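Samstag, Rundgang durch das Werkstatthaus Bavier in Dretaddale. Einlass war ab 10 Uhr, der Eintritt frei, Parken auf der Wiese hinter der Halle. Ich kam mit dem Bus der Linie 19 und war eine halbe Stunde zu früh da. Laut Aushang am Eingang waren im letzten Jahr 653 Besucher gekommen.

## Erdgeschoss

Unten sitzt die Holzwerkstatt, dahinter das Lager. Die Führung dauerte lange und ging viel um Absaugung. Wer sich für Maschinen zur Plattenbearbeitung interessiert, ist hier richtig. Für mich war es etwas zu laut, man verstand hinten wenig.

## Raum 226

Im ersten Stock liegt der Raum, wegen dem ich gekommen war. Thema sind einfache Steckübungen mit Brett und Klotz. Das Brett ist mintgrün, flach, steht auf kleinen Füßen und hat oben flache Mulden. Dazu gehört ein rotes, zylindrisches Teil. Die Mulden sind nicht tief - mir gefällt das, man muss beim Absetzen genauer hinsehen.

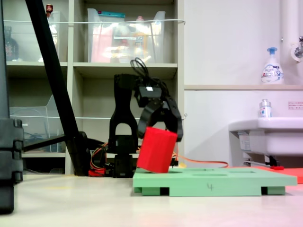
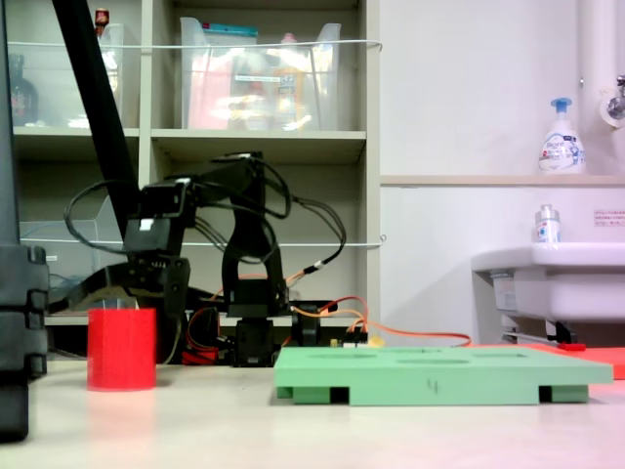
## Regal und Waschbecken

Aufbewahrt wird das Material in einem beigen Regal mit offenen Fächern. Darin stehen durchsichtige Kunststoffboxen, eine davon mit bunten Sachen in Pink und Orange. Vor den Fächern ist eine dünne weiße Schnur gespannt. Durchsichtige Boxen will ich zu Hause auch anschaffen, meine grauen muss ich jedes Mal öffnen.

Gleich daneben ist ein weißes Waschbecken, der Seifenspender steht auf einem schmalen Sims an der Wand. Für einen Übungsraum ist das praktisch.

## Sonstiges

- Kaffee und Kuchen gab es im Hof, das Stück Streuselkuchen für 2 Euro.
- Die Ausstellung von Ridgeway im Nebengebäude war schon um 15 Uhr geschlossen. Das stand nicht im Programm.
- Der Vortrag zum Projekt Daltari fiel kurz aus, dafür war danach Zeit für Fragen.
- Toiletten nur im Erdgeschoss, der Aufzug fährt bis in den ersten Stock.

Zurück nahm ich den Bus um kurz nach vier. Der nächste Rundgang ist für Februar geplant, eine Anmeldung soll dann nötig sein.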